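Kemow-Sacs - fiche descriptive du jeu de données
Version d'août 2025

Objet

Kemow-Sacs rassemble des démonstrations de manipulation d'objets souples, téléopérées par les équipes du laboratoire Adora. Le jeu est destiné à l'apprentissage par imitation de politiques visuomotrices. Il comprend 3000 épisodes, dont 2000 forment la partition d'entraînement. Les autres se répartissent entre la validation et le test, selon les listes fournies à la racine du dépôt.

Tâches couvertes

Saisir un sac par son nœud et le soulever.
Déplacer un sac fermé vers une zone indiquée par la consigne.
Pousser un sac sans le saisir.
Ramener un sac vers le bord proche de la table.

Chaque tâche est accompagnée d'une consigne rédigée en français. Les consignes ont été relues et harmonisées avant publication. Les variantes régionales du mot « sac » ont été conservées.

Structure d'un épisode

Un épisode contient le flux vidéo de la caméra de poignet, les positions articulaires, l'ouverture de la pince, la consigne et une étiquette de résultat. Les signaux sont synchronisés à 20 Hz. Les épisodes interrompus par l'opérateur sont conservés dans un dossier distinct - ils ne figurent dans aucune partition.

Protocole de collecte

La collecte a été menée avec le poste de téléopération Farah, sur 5 plans de travail de finitions différentes. L'éclairage du local n'a pas été corrigé d'une session à l'autre. Les opérateurs avaient pour instruction de ne pas lisser le plastique avant l'enregistrement et de varier l'orientation du nœud.

Annotation

L'étiquette de résultat prend l'une des trois valeurs suivantes : réussite, échec, indéterminé. Elle est attribuée par un annotateur n'ayant pas conduit l'épisode. Aucun masque de segmentation n'est distribué.

Limites connues

Les surfaces vernies produisent des reflets spéculaires qui effacent localement la texture du bois. Les sacs translucides laissent deviner leur contenu sans permettre de l'identifier, et la pince masque en permanence le bas de l'image.

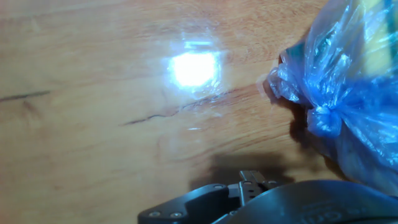 Selon l'équipe Wavon, qui a entraîné un premier modèle sur la version de juin, les reflets gênent moins que prévu ; elle demande en revanche que la prochaine version comporte davantage d'épisodes de reprise après une saisie manquée. Cette demande est enregistrée dans le suivi du dépôt - aucune échéance n'est fixée.

Conditions d'utilisation

L'usage est réservé à la recherche. Toute redistribution, même partielle, doit être accompagnée de la présente fiche. Les erreurs d'étiquetage sont à signaler par le formulaire du dépôt, en précisant l'identifiant de l'épisode et la partition concernée.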